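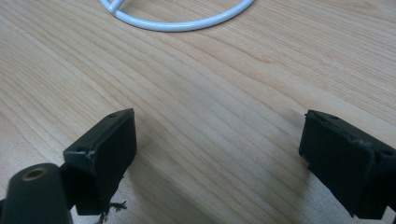
Reading Ruth slowly

Most readers take the Book of Ruth as a love story. I think it is mainly about food and who gets to gather it. Ruth is hungry before she is anything else, and the law that lets her follow the reapers is the one the plot rests on. 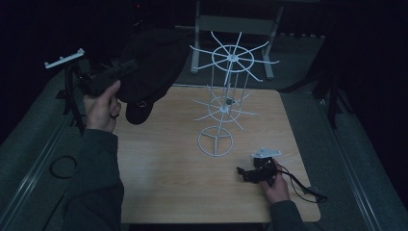

What the field owes

Lesego Shabalala, who teaches the book at Molefe, puts gleaning down to the kindness of Boaz. I disagree. Leviticus had already told him to leave the corners of his field.
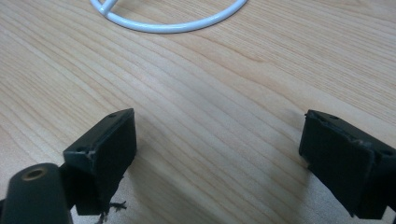 White wire on a wooden tabletop

He does go further than the law in chapter 2, when he tells his men to drop stalks on purpose.

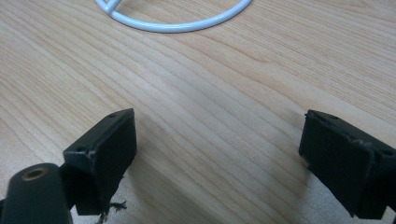 That extra is his own, and it should be read as such. The rest was hers by right.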